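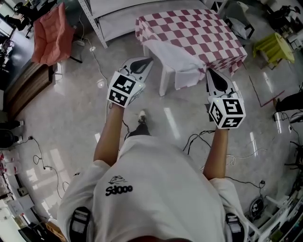
How long should you allow for a visit to the Stępień paper mill?
Two and a half hours covers the guided tour and a turn at the vat. Add another hour if you like shops as much as I do.

I have wanted to see handmade paper properly made ever since a friend mailed me a birthday card on a sheet so thick it would hardly fold. So when the mill announced an open day for 23 August 2021, I had my ticket before I'd worked out how to get there (two buses and a walk along the river, and the walk was lovely).

Our guide was Elżbieta Kołodziej, who has worked at the mill for most of her life and talks about linen rags the way other people talk about wine. She started us off in the sorting room, with old bedsheets and shirt tails in bins by the door. Buttons and seams get cut off by hand, and then everything goes into the beater, a big oval tub with a bladed roll that chews the cloth down to fibers. It is LOUD. Elżbieta stopped talking and just waved us along.

The vat room was my favorite by a mile. The vatman dips a mold into what looks like thin milk, lifts it, gives it a little shake forward and back and side to side, and there is a sheet of paper! The shake is what locks the fibers together. He makes 572 sheets on a good day, and I could have watched every one of them.
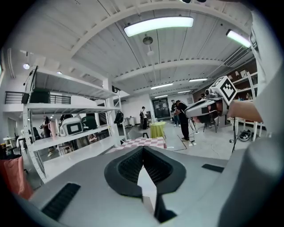

Then we got to try it ourselves. My first sheet had a hole in it and my second was thick at one end, like a doorstop. Dorota Jabłońska, who runs the beginners' table, peeled them off the felt as though they were treasures and put them in the press with everyone else's. The third came out nearly even and I am having it framed.

Upstairs is the drying loft, with long shutters that open and close to let the air through. Sheets hang over ropes in little bundles called spurs. The ropes used to be coated with beeswax so they wouldn't stain the paper, and the mill still does it that way. In December the loft gets so cold that drying takes three times as long, so they save the heavy watercolor paper for spring.

There is a small museum corner too. I liked the watermark molds best, especially one with a heron sewn onto the wire in even finer wire, 157 years old and still straight. Hold the sheet to the window and the bird comes up pale gray. The archive has about 2,000 watermark tracings in flat drawers, and if you ask they will pull out a few for you.

The shop sells offcuts by weight, which is dangerous. I came away with a bag of envelopes, a block of rough drawing paper and a notebook bound in blue cloth. The café does a good plum cake but had run out of coffee by midafternoon, so go early.

Practical bits: the loft stairs are steep, with a rope for a rail. Wear sleeves you can push up well past the elbow. Children can have a go at the vat if they can see over the edge of it. Your own sheets need a few days to dry, and the mill mails them on if you leave an address. Mine haven't come yet and I'm checking the mailbox twice a day.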